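Print this page
E-mail this thread

1/
So on Monday I took the afternoon off and went to the open day at Plurard, which is the robotics workshop across the river in the old Tamura building, and I've been promising half of you a write-up ever since. Get a cup of tea, this is going to be a long one!

2/
I'll say up front that I'm a calligraphy person and not a robot person. I've been going to a brush class for 10 years (still not very good, very happy about it) and the only reason I signed up was that the flyer had the words "ink and paint table" on it. My nephew had to explain most of the rest of the flyer to me over dinner.

3/
The doors opened at three and there was a line down the stairs. They gave us paper badges and let us in by groups, and our group was 37 people, which is a lot of people to fit around one railing. I ended up next to a very patient father with twins on his shoulders in turns. We became friends, the way you do in lines.

4/
Our guide was Rin Kamata, who looks after the table they call Plirero. I liked her right away. She talked to the kids and the grown-ups in exactly the same voice, and when she didn't know something she said so and wrote the question down on the back of her hand.

5/
First stop was a sorting bench called Nulta, with a small arm that picks up bolts and puts them in trays. The twins adored it. I thought it was fine! It's quick and tidy and it makes a nice little click. I've seen the same thing on TV, though, and I was already craning my neck toward the next room, where I could see something hanging up that looked an awful lot like brushes.

6/
And they were brushes, on a proper dark wood rack, hung by their loops the way my teacher insists on. There's a great big one in the middle with a pale wooden handle, the sort of brush you need your whole shoulder for, and thinner ones keeping it company. I was so pleased to see them hanging tip down that I said so out loud, and Rin laughed and said I was the first visitor all day to mention it.

7/
The felt mat is the real thing too, with the red practice squares printed on it, and it has had a life, let me tell you. Ink spots all over the place! Mine at home looks just like that (worse by the window end, where I keep the ink stone and where the cat walks). You can always tell a mat that gets used, and it made me feel at home in a room where I didn't know the name of anything else. 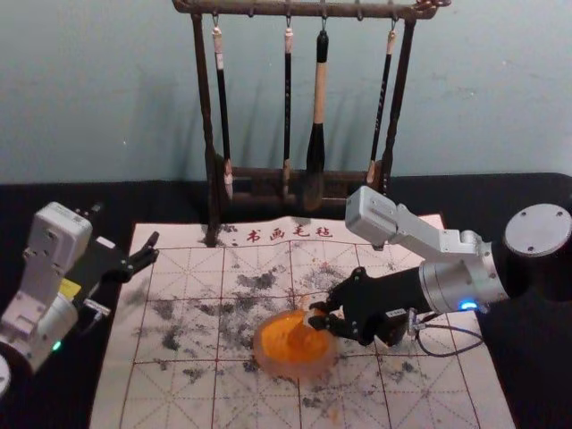

8/
What the two arms are for

Rin explained that the table has a left arm and a right arm so that one can steady or hold a thing while the other does the fiddly part, the same as we do. I'd never thought about how much my left hand does when I write. It holds the paper, it moves the dish, it pushes my sleeve back. She told us her team spent most of January on that sort of thing before they let either arm go near any color at all.

9/
The orange was what everybody in the group asked about, because it's so bright next to all that black and gray. The right gripper had its fingers down at the edge of the dish, right in the orange, and you should have heard how quiet the railing got. Even the twins! One lady behind me whispered "careful, careful" to it, as if it were a toddler with a full glass.

10/
I asked why they don't simply begin with the brushes, and I got a long and lovely answer that I'll try to do justice to. A brush bends, and it bends differently depending on how much ink it's carrying, and a soft heap in a dish changes shape every time you touch it. A bolt is the same bolt all afternoon. So they're working up from the stuff in the dish to the thin brushes, and the big brush is a long way down the list.

11/
She said they've done 4000 practice runs at that table so far. I did a bit of arithmetic on the bus home about how many sheets of paper I've gone through in my own 10 years and decided I didn't want to know the answer. My teacher would say the robot and I should both slow down.

12/
Somebody asked whether it would be writing New Year scrolls for sale, and Rin said that wasn't the plan. They're interested in the handling, and she'd like it to be useful someday for people who love to paint and whose hands have gotten shaky or sore. I thought of two or three people in our Thursday crowd straight away, and I've passed her note along to them. If you're one of them, check your mailbox.

13/
Small grumbles, so you don't think I've gone completely soft. The railing is too high for children and for me. The labels on the wall are in tiny gray type. And the tea ran out before our group got to it, though the man at the table was very sweet and found me a cookie.

14/
If you'd like to go, they're doing another open day in the spring. You sign up at the front desk or by phone, and it's free. Ask for a late group if you can, it thins out and you get more time at the railing. The elevator is around the back by the bike racks, and you do have to ring for it.

15/
A few of you have already asked if I'd go again, and yes, gladly. I told Rin I'd bring her a stack of the cheap practice paper we use, the kind with a bit of tooth to it, and she wants to see how the thin brushes get on with it. I still have to find which closet I put it in.

Print this page
E-mail this thread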